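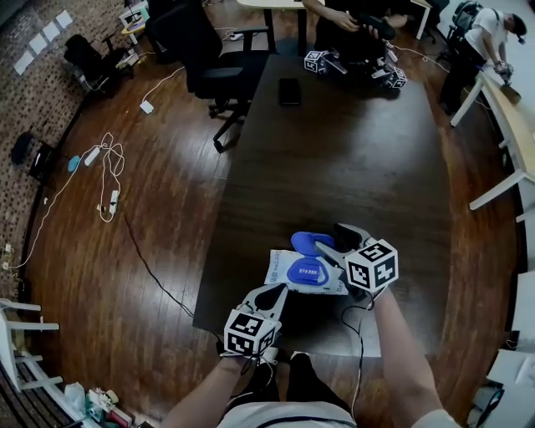 Does the Olham glue hold up in damp storage? Two months in, I still can't say it does, and the numbers Stavros is so pleased with don't settle it.

1/12/24

Pulled the second set of bookbinding samples from the damp cupboard. Balaskas had written "all fine" on the sheet back in November. Fine how? He bent each spine once by hand and put it back.

Redid it with the spring scale. The Olham spine let go at 409 g, the Nusadar at 900 g. One sample of each, so I wouldn't bet lunch on it. The Nusadar page was also the heavier Lunport stock, and that alone could explain the gap.

The Fakhoury leaflet claims full strength after 45 minutes. Full strength measured against what? Left ours overnight and the edges still lifted with a fingernail.

To do: same paper for all three, grain running with the spine this time. Stavros wants to order the big tub of Olham now for the discount. Told him to wait. Check the cupboard hygrometer too, it has read the same since we hung it.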